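Small room, big bed, no wardrobe

2021-06-17

So we're back from Kirkbridge and I have finally got to the bottom of the suitcase, which is a triumph by my standards (the February one sat on the landing until Easter). Thank you for all the comments on the packing post. A few of you asked how I manage when I'm away for more than a night or two, and the short answer is that I don't, really. I take too many tops and then wear the same pair of jeans all week.

This time it was nine nights. The drive was 331 miles with the detour through Kolcombe for the cheese shop, and I'd do it again tomorrow for the cheese alone! We stayed at the Sillwood, up on room 23, and it's one of those old-fashioned places with proper mouldings on the ceiling and a carpet you could get lost in. I loved it. My clothes did not love it quite so much.
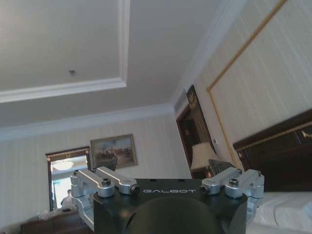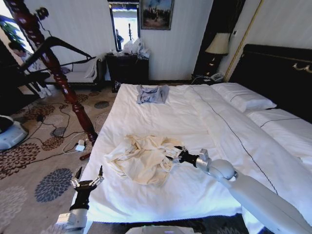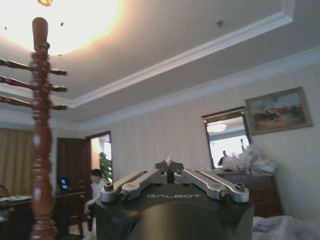
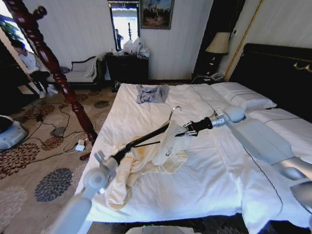 My trouble with hotel rooms is always where to put things in between. Not clean enough for the drawer, not dirty enough for the wash bag, you know the pile I mean. At home it goes on the chair. Away, it goes on the bed, and a big white duvet is a terrible place for it because everything spreads. The cream top is the worst offender – it's all rumples and loose folds while the T-shirt further back is still lying flat and folded, good as gold. That's the whole case for folding, if you ask me. I used to hang every last thing up the minute I arrived, and I've gone right off it. T-shirts get folded now and stay folded, and hangers are for anything with a collar or anything I want to wear to dinner.

I did like having a coat rack with plenty of pegs, mind you. Pegs are so much quicker than hangers when you've come in tired and want your supper. I've been looking at one for our hall ever since, though Duarte Gouveia (he of the restaurant tip last year, for those who remember) reckons they only encourage people to own more coats. He may have a point. I have a lot of coats.

Dinner on the last night was at Seixas, where I had the clams twice, once as a starter and once instead of pudding. Next week I'll type up my notes on the walk along the river, and somebody please remind me to share the bread recipe, as I promised it to three of you and have only sent it to one.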